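Robotics Club Boards > Student Projects > Shopping task, team Gindodgate
Print this page | E-mail this thread

mcifuentes wrote:
We're finally on the full humanoid!! The task is a little grocery run: walk up to the shelf, pick the fruit, put it in the basket, keep hold of the basket the whole time. Montserrat here, by the way, I do the arm planning and Rodrigo Campos does the balance side.

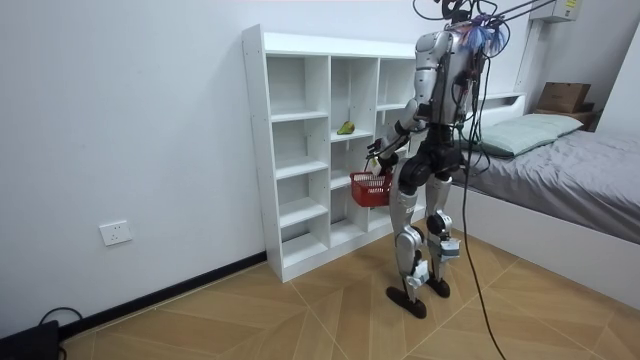 I've been favouring slow reaches so the legs have time to catch up. We get 10 attempts in the September showcase and 19 points for each clean pick, so I'd rather be slow than sorry.

helow_fan wrote:
Love this! But slow reaches are a trap, in my opinion. Our team lost nearly 100 points last year to the clock. Why not swing the arm while you're still stepping?

r_campos wrote:
Because I'm the one who has to keep it upright, mate. I did try it in the simulator, 1,283 runs, and the stepping reach was worse every time the shelf was above the elbow. Fingers up, thumb out to the side is the approach I like for the upper rows.

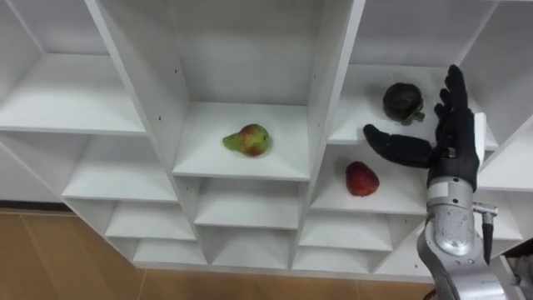 Gindodgate, Aug 16, 2020

Build log, copied over from our club page: thumb angle changed again. The pear is still my favourite, it has a neck so you can tell which way it's lying. Round fruit next to a divider is a different colour of headache.

helow_fan wrote:
Fair enough on the upper rows. I still reckon you're wrong about the lower ones.

procházka_jr wrote:
Agree with Rodrigo. What about the basket arm, does it stay put while the other one reaches?

mcifuentes wrote:
That's the plan, basket low and the other hand high.
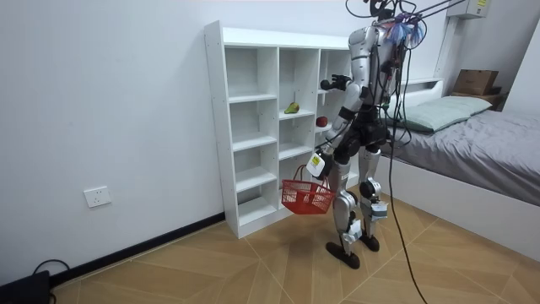 Reaching for the shelf, basket in the other hand.

helow_fan, I'll give your version a go on the bottom row and post the numbers!

E-mail this thread | Print this page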